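Nolta House -- Shared Kitchen Group
Minutes of the meeting of Tuesday, 19th March
3 min read

The meeting was held in the kitchen on level 2 and opened when the dishwasher had finished its cycle. Present were 6 members. Apologies were received from the Cabrera Street office, who had a delivery at the same hour. The minutes of the previous meeting were accepted with one correction: the price of the new tap was to be written without tax.

1. Fridge

The labels are working better than before, but many containers still carry no date. It was agreed that the fridge will be emptied every second Friday at four o'clock. Anything without a label goes in the bin, including the container. One member asked that jars of sauce and mustard be excepted, and this was accepted for the door shelves only. The lower drawer still sticks. The Boluvow office will ask the landlord whether it can be replaced or if we must buy the part ourselves.

2. Kitchen money

The tin and the bank account together hold $1,414. From this must be paid the invoice from Tunero for the service of the water filter, which has been received but not yet checked. The contribution of each office stays the same until August. A proposal to collect it once a year was discussed and not supported, as the smaller offices prefer to pay monthly.

3. Cupboards and shelves

The cupboard over the sink was cleaned out last week. Several lids were found which fit nothing, and it was decided to throw them away. Baking trays will move to the low cupboard beside the oven. The member who brought the large soup pot is asked to say if it may stay in common use -- otherwise it should be taken home before the end of the month.

4. Cups and coffee

This point took the longest time. At present we buy paper cups in packs, and 54 were used in the week in which the Nolta office kept the tally. Most members find this too many for a kitchen which has enough mugs. Against this it was said that the mugs are often not clean in the afternoon, and that visitors should not have to wash one before they get a coffee.

After discussion the following was agreed:

- Paper cups are kept for visitors and for meetings with guests.
- Members use a mug, wash it the same day and put it back on the shelf.
- Mugs left in the sink overnight go in the dishwasher with the first load, and whoever arrives first starts it.

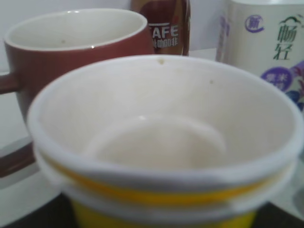
The question of coffee itself was left open. Some members would like to go back to ground coffee and a plunger, others are content with instant. Until the next meeting the kitchen money pays for instant only, and those who want another kind may bring their own and write their name on it. Sugar will be bought in the one kilo bag and not in sachets, which end up on the floor.

5. Other business

The tea towels are worn and will be replaced. The Cabrera Street office has offered to take the old ones for cleaning rags. It was asked again that the window be closed by the last person in the evening -- the rain came in twice this month and the bench under it was wet in the morning.

The date of the next meeting will be put on the fridge door. The meeting closed at 5.10 pm.

Contact: see the noticeboard, level 2 | © Nolta House Shared Kitchen Group | Back to top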